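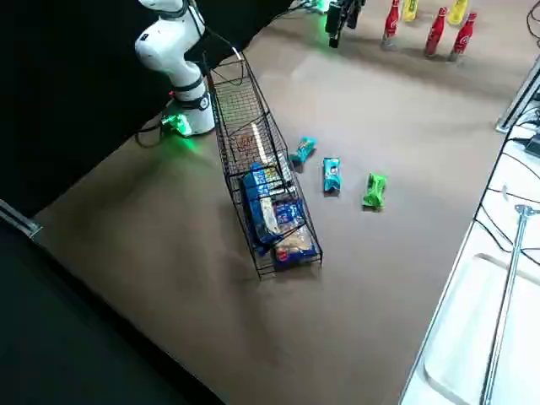 콜라를 끊기로 한 지 한 달째다. 정확히는 끊기로 '한' 지 한 달째고, 끊은 건 다른 이야기다. 타래로 적어둔다.

---

발단은 3월 건강검진. 문진표에 "하루에 당이 든 음료를 얼마나 드십니까"라는 칸이 있었다. '가끔'에 체크했더니 선생님이 결과지를 보고, 나를 보고, 다시 결과지를 봤다. 그러고는 볼펜으로 '가끔'에 동그라미를 한 번 더 쳐주셨다.

---

주변에 선언을 해야 성공한다길래 단톡방에 선언했다. 반응은 "또?"가 둘, 읽고 답 없음이 나머지. 엄마는 "그럼 냉장고에 있는 건 아빠 준다"고 하셨다. 우리 집에서 내 결심을 제일 진지하게 받아들인 사람은 아빠다.

---

첫날은 의외로 쉬웠다. 오후 세 시까지는.

---

오후 세 시에 콜라가 마시고 싶은 건 목이 말라서가 아니라는 걸 이번에 알았다. 자리에서 일어나고 싶은 거였다. 나는 몇 년 동안 산책을 캔 단위로 사고 있었던 셈이다. 그래서 콜라 대신 그냥 걸어봤는데, 손에 든 게 없으니까 아주 할 일 없는 사람처럼 보인다. 팀장님이랑 복도에서 두 번 마주쳤다. 두 번째는 서로 인사를 어떻게 해야 할지 몰라서 둘 다 천장을 봤다.

---

대체품 후기 들어간다. 돈은 내가 썼으니 여러분은 읽기만 하세요.

---

**탄산수.** 다들 이걸 권한다. 콜라에서 좋은 것만 빼고 남긴 맛. 냉면집에서 면 빼고 육수 빼고 얼음만 받은 기분인데 그걸 건강하다고 한다.

---

**레몬 탄산수.** 옆방에서 누가 레몬을 떠올린 맛.

---

**보리차.** 맛있다. 맛있는데 햄버거랑은 안 된다. 세트를 시키고 음료를 안 받으면 값이 거의 그대로라는 것도 이번에 배웠다. 점원분이 "음료는 그냥 드릴까요?" 하는데 거절하는 내 목소리가 너무 비장했다. 뒤에 선 고등학생이 쳐다봄.

---

**콤부차.** 회사 동료 Garnet이 직접 담근 걸 한 병 줬다. 성은 Lachance, 술 담그는 집 이름처럼 생겼는데 담그는 건 콤부차뿐이다. 받은 날 집에서 뚜껑을 열었고, 부엌 벽지에 새로운 무늬가 생겼다. 남은 반 잔은 괜찮았다. 식초가 사과하러 온 맛.

---

**Fakura.** 수입 식료품점에서 산 허브 음료. 라벨에 "어른의 탄산"이라고 적혀 있었다. 어릴 때 먹던 기침 시럽을 어른이 되어서 제값 주고 마시는 경험이다. 그런데 두 병째부터 좀 맛있어서 화가 난다.

---

**제로 콜라.** 이건 파벌이 갈린다. "그건 끊은 게 아니다"파와 "그게 어디냐"파. 나는 마시기 전에는 전자였고 마신 다음에는 후자였다.

---

습관 기록 앱도 깔았다. 이름은 Bolix. 매일 밤 "오늘도 해내셨나요?"라고 묻는다. '아니요'를 누르면 "괜찮아요, 내일은 새로운 날이에요"라고 한다. 며칠 연속으로 누르니까 이제 안 묻는다. 앱한테 포기당한 건 처음이다.

---

금단 증상이 진짜 있는지 물어보신 분이 계셔서. 나는 의사가 아니고, 내 경우엔 머리가 좀 아팠고 성격이 나빠졌다. 성격은 원래 그랬다는 제보가 들어와 있다.

---

가장 큰 고비는 치킨이었다. 치킨에는 콜라가 딸려 온다. 내가 시킨 게 아니다. 요청사항에 "콜라 빼주세요"라고 썼더니 사장님이 미안하셨는지 더 큰 걸 넣어주셨다. 영수증에 손글씨로 "서비스^^"라고. 그 정성을 어떻게 버리나. 치킨무랑 같이 감사히 먹었다.

---

다음 고비는 할머니 댁. 114번 버스를 타고 종점까지 가면 된다. 할머니는 내가 초등학생일 때 좋아하던 걸 지금도 좋아한다고 굳게 믿으셔서 도착하면 콜라부터 따라주신다. 유리컵에, 얼음 없이, 표면장력까지. 끊었다고 말씀드렸더니 "그래, 그럼 이거만 마셔" 하셨다. 이 논리를 이길 수 있는 사람이 있으면 연락 주세요.

---

그날 할머니가 해주신 옛날 얘기. 소풍날 사이다 한 병을 사면 형제들이 돌아가며 마시는데, 막내라 늘 마지막이었다고 한다. 김은 다 빠지고 미지근한 설탕물만 남았는데 그게 그렇게 맛있었다고. 지금도 할머니는 탄산을 흔들어서 김을 빼고 드신다. 식구들이 다 이상하다고 했는데 나는 그날부터 아무 말 안 하기로 했다.

---

그래서 나도 집에 와서 김을 빼고 마셔봤다. 40분 놔뒀다. 맛없다. 추억은 본인 것만 효과가 있다.

---

주말에는 대학 동기 Murray Wong이 놀러 와서 Gauthier에 갔다. 간판에 1913이라고 크게 박아놓은 식당인데, 사장님께 여쭤보니 개업 연도가 아니라 예전 번지수라고 한다. 음료 메뉴는 와인, 와인, 와인, 그리고 맨 아래에 콜라. 콜라가 와인보다 글씨가 작은데 값은 별로 안 작았다.

---

Murray는 콜라를 시켰고 나는 물을 시켰다. Murray가 한 모금 마시고 "아, 별로 맛없네"라고 했다. 그건 우정이었다. 얼굴은 맛있는 얼굴이었다.

---

중간에 달린 질문 하나. "캔, 페트, 유리병 중에 뭐가 제일 맛있나요?" 끊은 사람한테 할 질문은 아닌 것 같지만 성실히 답하자면 유리병, 캔, 페트 순이다. 근거는 없고 병은 들었을 때 기분이 좋다. 극장 컵은 별도 종목이다. 얼음이 녹아서 후반부에 물이 되는데 영화도 보통 그쯤에서 그렇게 된다.

---

회사 얘기도 하나. 우리 Ondbridge 휴게실 냉장고에는 음료가 무료로 채워진다. 총무팀에 혹시 콜라를 줄일 계획이 있냐고 조심스럽게 물었더니 "모자라세요?"라는 답이 왔다. 다음 날 한 줄 더 들어와 있었다. 내가 무슨 짓을 한 건지.

---

돈은 좀 아꼈느냐. 탄산수 값, Fakura 값, 벽지 닦는 세제 값을 빼면 적자다. 세제가 생각보다 비쌌다.

---

한 달 성적표. 완전히 안 마신 날도 있고 치킨 먹은 날도 있고 할머니 댁에 간 날도 있다. 예전엔 생각 없이 땄는데 지금은 매번 생각하고 딴다. 더 맛있어졌다. 이게 문제다.

---

재검은 다음 달이다. 문진표에 또 그 칸이 있을 텐데 이번에도 '가끔'에 체크할 거고, 이번엔 좀 더 사실에 가깝다.

---

추가) Garnet이 이 타래를 읽었다. 벽지는 미안하고 새로 한 병 담갔으니 가져가라고 한다. 이번엔 베란다에서 열 예정.

---

추가 2) 아빠가 냉장고에 있던 걸 다 드셨다고 엄마한테 연락이 왔다. 이제 아빠가 끊기로 하셨단다. 남은 탄산수는 본가로 보낸다.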